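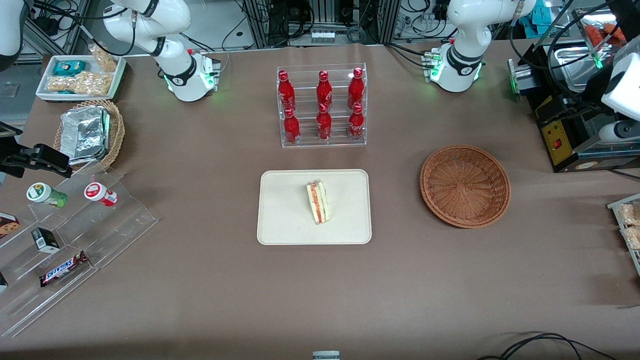
Forum Filarer > Maison et rangement > Protéger une table avec du papier kraft ?

kartha_c
Bonjour à toutes et à tous. Je m'appelle Chandrasekhar Kartha et j'habite en France depuis 7 ans, alors pardonnez-moi les fautes. Ma question concerne le papier kraft. Je voudrais couvrir la grande table de l'atelier, qui mesure 200 cm sur 122, et je ne sais pas quel grammage je dois choisir. Le papier que j'ai acheté en décembre se déchire dès que l'on tire un carton dessus. Est-ce que quelqu'un a trouvé une solution durable ?

Margelle
Bonjour Kartha, ton français est très bien. Chez moi c'est du 90 g en rouleau, fixé sous le plateau avec du ruban de masquage. Je le change quand il est trop taché. Surtout ne colle rien sur le dessus, les bords du ruban se relèvent et on accroche tout.

petitpont44
Pas d'accord avec le 90 g. Pour une table où l'on pose du verre ou des caisses, prends du 120 au minimum. Et franchement, une toile cirée serait moins chère au bout de l'année.

Margelle
La toile cirée, ça glisse et ça garde les traces de cutter. Le papier, on le jette et c'est propre.

petitpont44
On le jette, justement. Deux rouleaux par an à la poubelle, je ne trouve pas cela très malin.

kartha_c
Merci pour vos deux réponses. Je comprends l'argument de la toile cirée, mais j'écris souvent directement sur la table (les mesures, les listes de courses) et pour cela le papier me plaît beaucoup. Je voudrais donc rester avec le kraft. Une autre question, si vous permettez : comment faites-vous pour enlever la courbure du rouleau ? Le mien remonte aux deux bouts.

Ouessine
Tu le déroules la veille, face courbée vers le bas, avec des livres dessus. Le lendemain il est plat. On peut aussi humidifier très légèrement l'envers avec une éponge, mais il faut attendre que ce soit bien sec, autrement il gondole.

petitpont44
L'éponge, je déconseille. J'ai essayé une fois, c'était pire qu'avant.

Ouessine
Éponge essorée, j'aurais dû le préciser !

kartha_c
J'ai suivi le conseil des livres, sans l'éponge, avec un papier de 120 g. Il est resté plat toute la semaine. Il me reste à trouver comment plier les coins proprement, car ils forment une bosse sous le ruban.

Margelle
Coupe un petit carré dans chaque coin avant de replier, comme pour un paquet cadeau.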